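Pretraining on head camera video of people shopping: worth it or not?

hagedorn_v
Been playing with the Grondoton recipe for two weeks now (pretrain on first-person human clips, then fine-tune on 40 robot demos) and I'm kind of sold! My peg hook picking went from 4 good grabs out of 14 to 10 out of 14. Same arm, same hooks, same demos.

My guess is it's the clutter. People in real stores reach into packed rows with both hands and touch two packages at once, and you never get that from a tidy lab rack.

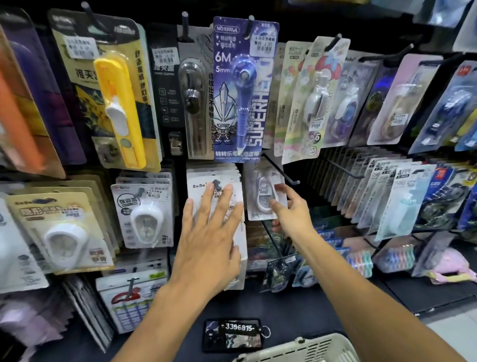
Anyway, the hand pose labels came from Pronari and I didn't clean them up at all, so there may be more to squeeze out.

pegleg_pete
14 tries is tiny. Run it again with a different seed and I bet half that gap goes away.

dbrinkmann
Agree with Pete on the numbers, but I don't buy the clutter story either. We tried the same thing on Vaneo with plain tabletop clips and got a bump too. Could just be more video.

hagedorn_v
Ok, fair, but were your test items hanging or lying flat? Mine swing when you bump them.

dbrinkmann
Flat. Hmm. Send me your split and I'll run it on hooks, three seeds.

hagedorn_v
Sent, check your inbox. The config is the one marked August.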